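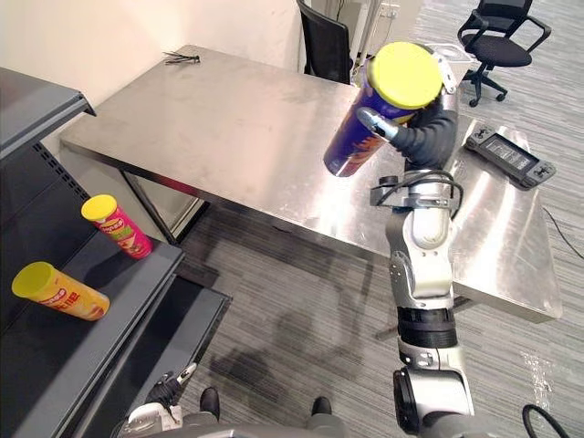 图1 不锈钢长桌旁,夹爪夹着一只带黄盖的品客薯片筒

2024年5月 百叶窗工作台记录

今天把Fikcombe那套飘窗的内百叶试装完了,先说结果:叶片联动顺得不得了,推一下拉杆整扇一起翻,手感像翻一本新书!上一版总在中段卡一下的毛病没有再出现,我来回拨了好多遍,越拨越高兴。

这一套一共9扇,叶宽63毫米那种先放着没动,做的都是89毫米宽叶。木料是椴木,底漆一遍,面漆两遍,中间用320目轻轻带过。第三扇的下横档有一小块流挂,在背面,已经磨掉补喷,等干透再看颜色有没有差。

卡滞的原因找到了。之前一直怀疑是叶片端头的销子太紧,换过两种销子都没用。这回把竖梃拆下来放在平尺上一靠,中间往里弓了一点点,肉眼看不出来,塞尺一塞就露馅。弓的那一段正好夹住第五到第七片叶子。换了一根直的竖梃,销子还用原来的,立刻就好了。以后竖梃打孔之前先靠平尺,打完再靠一次,孔打多了料会走。

张力螺丝的调法也顺手记一下。先全部松到叶片自己会往下垂,然后每次拧四分之一圈,拧到叶片停在任意角度都不掉为止,再回松一点点。我以前喜欢一口气拧紧,开关是很"扎实",可是拉杆上的小钉受力太大,用久了容易松。

飘窗转角是这次最好玩的部分。图纸上两边都写135度,用活动角尺去量,左边差不多,右边明显大一些。老房子嘛,抹灰一层叠一层,角度哪有准的。我没有改框,做了一根可以刨的转角立柱,现场对着角尺刨,刨三下试一次,最后缝隙小到插不进一张卡纸。这个办法太好用了,下次碰到飘窗直接照做,立柱毛料两边各多留几毫米。

磁吸的位置也挪了。原来装在上横档正中,关窗扇的时候"啪"一声很响。往开启侧移了51毫米,又在框上贴了薄毛毡,声音变得很闷很舒服,吸力没觉得变弱。毛毡用的是压敏胶的那种,夏天窗边晒得厉害,会不会脱胶还要观察,先在工作台的样扇上也贴了一块,放在南窗底下晒着。

颜色方面,Hirnard那批面漆的暖白比色卡偏黄一点,单看很漂亮,挨着纯白窗套就有点显脏。试了13号调色,压下来以后在自然光和灯光下都看过,舒服多了。样板背面写了配比,别再擦掉了,上次那块被我拿去当垫块,后悔到现在。

Minditz的铰链到了,11副,表面是拉丝镍。轴很紧实,几乎没有晃动,沉头孔的锥度跟我们的螺丝正合适,螺丝帽拧到底是齐平的。旧铰链的螺丝帽总会高出来一丝,关扇的时候蹭漆,这个问题算是解决了。只有一副的轴帽有划痕,放到样扇上用。

关于测量单,有个想法:飘窗每一面宽度都量上、中、下三处,取最小值,这个大家都在做。但高度常常只量一处。这次左侧那面窗台是斜的,要不是装框之前多拉了一次卷尺,下沿就得露一道楔形缝。单子上给高度也加成左、中、右三格吧,多花不了一分钟。

还没弄完的:
- 第三扇补漆后对色
- 转角立柱的封边漆,刨过的那一面还是白茬
- 拉杆改成隐藏式的样扇,齿条已经裁好,端头槽还没开
- 给Bühler那边的三层分段窗画节点图,中横档要对齐他们窗户的窗棂,差一点都会很难看

隐藏式拉杆我特别期待。正面少了那根竖杆,整扇看上去清爽很多,光线进来一条一条很干净。担心的是齿条装在背面,宽叶翻到底时会不会碰到窗把手。样扇做出来先装在把手最突出的那扇窗上试,间隙不够就把框再往室内垫一层。

开槽的铣刀钝了,最后两根料边上起毛,换刀以后重开。

最后更新:隐藏式拉杆样扇待开槽,其余同上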